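**Ollora Table and Counter Mat, Brown**

Supplied by Somurum for institutional kitchens, dining rooms and training facilities. Product information revised November 2025.

The Ollora mat protects work surfaces from scratches, light spills and the marks left by dishes during setting and clearing. It lies flat without adhesive and may be moved from one table to another as needs change. The underside is textured to limit slipping on smooth tabletops.

Each mat is 90 cm long and is sold singly or in cartons of 9. Custom lengths are available through the Britus distribution office, subject to a lead time of 28 business days. Orders for custom lengths may not be changed once cutting has begun.

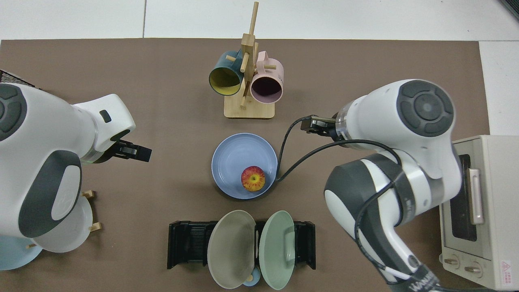 Care requirements are limited. The surface should be wiped after each use with a damp cloth and mild soap, then left to dry before the mat is rolled. Bleach and abrasive pads will dull the finish and are not covered under the warranty. Mats should be stored rolled with the top surface facing outward. Folding will leave a permanent crease.

The mat is not a cutting board and is not intended for use under hot pans. Customers who need a heat-resistant surface should refer to the Nechyporuk line, which is listed separately and priced by the sheet.

**Warranty and returns**

The Ollora mat carries a warranty of 2 years against splitting and separation of the backing. Unused mats in original packaging may be returned to the Britus office. Custom lengths are not returnable. Claims must include the order number and the batch code printed on the carton label.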